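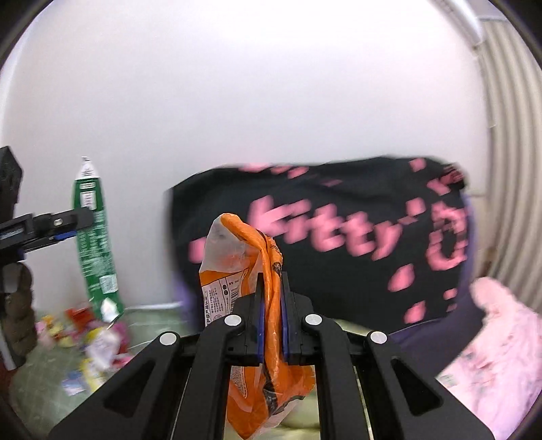
Evangelia Makris

Re: Dumier hand grippers – worth it?

> Has anyone tried the Dumier pair on soft stuff? Raltelthorpe
> wants an answer before November and the brochure only
> shows boxes. Also is the price for one or both?

Price is for both, 2 in the kit. Spare strips extra, 13 a set.

Soft stuff – yes, been on snack bags and wrappers all morning. Jaws are narrow at the tip so you can pinch a bag by a fold, orange one is my usual test. Thin film is fussier, havent got a feel for it yet. Joints a bit stiff out of teh box.

Cundville quoted 100 less but no spares. Ask Mondal before you sign.

Evangelia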